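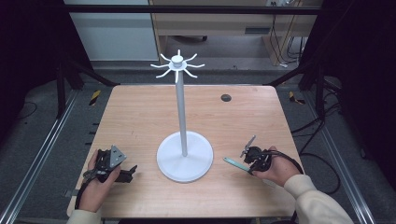 **Mug tree keeps tipping when it's loaded on one side**

Posted by floorboard_fran, October 23, 2025

I've got a small coffee corner in our rental and I'm trying to get the mugs out of the cupboard, because the one shelf we have in there is needed for plates. I bought a white Flovus mug tree in March. It has the wide flat disc for a base, a thin straight pole and eight arms coming off a collar near the top, each one turned up at the end. Empty, it stands up fine on the table. With mugs on it, I have to be careful what goes where. If I hang four of the heavy ones on the same side it leans, and last week it went right over and I lost the handle off a mug I liked.

The mugs are a mixed lot. Some are light, and a few are big stoneware ones from Rerko that hold a lot of coffee. I don't want to screw the stand down. The table is light wood with a few scuffs on it already, but it belongs to the landlord and it has to go back the way it was, more or less. It does have a cable hole toward the back right corner, if that's any use to anyone.

Is there a way to make the base heavier, or should I give up and put hooks under a shelf?

---

**kettle_on_2**

I had the same trouble with a different brand. All the weight hangs up high and the pole is skinny, so it doesn't take much. Two things fixed it for me.

First, load it in opposite pairs. Put one mug on, then put the next one directly across from it, and keep going like that. Match the heavy ones with each other. Take them off the same way. It's a bit of a nuisance with other people in the house, who will grab whatever is closest.

Second, add weight to the base. Tip the stand over and see if the disc is hollow underneath. Mine was. I used stick-on wheel weights from the auto parts place, the flat kind, and put 18 of them around the inside of the rim. Spread them evenly and keep them right out toward the edge. Wipe the inside with methylated spirits first and let it dry, or they'll drop off in a month. Then I stuck a circle of felt over the whole lot so it wouldn't scratch the bench. You can't tell from the outside.

If the disc turns out to be solid, you could stand it on something heavy, like a stone trivet or an offcut of tile, and hold it there with removable putty. It won't look as tidy.

I'd leave the cable hole alone. It's at the back, and anything you tie through it will only pull one way.

---

**Grumpy in the laundry**

just buy a better one. mine is a Miah, cast iron, weighs a ton, never moved. Paid too much for it though.

---

**tidy_by_degrees**

Agree with the pairs advice. I'd also ask if all the mugs need to be out. We keep four on the tree, two light and two heavy, and the rest live in a box on top of the fridge until we have company. The big stoneware ones are probably better off sitting on the table beside the stand, or on a tray.

As for hooks under a shelf, check your lease before you put any holes in. I used the clamp-on rack from Flametti in my last place, the one that slides over the edge of a cupboard shelf, and it came off without leaving a mark. It does need a shelf thin enough for the clips, so measure before you order. Mine was too thick on one side and I had to move it to the cupboard over the sink.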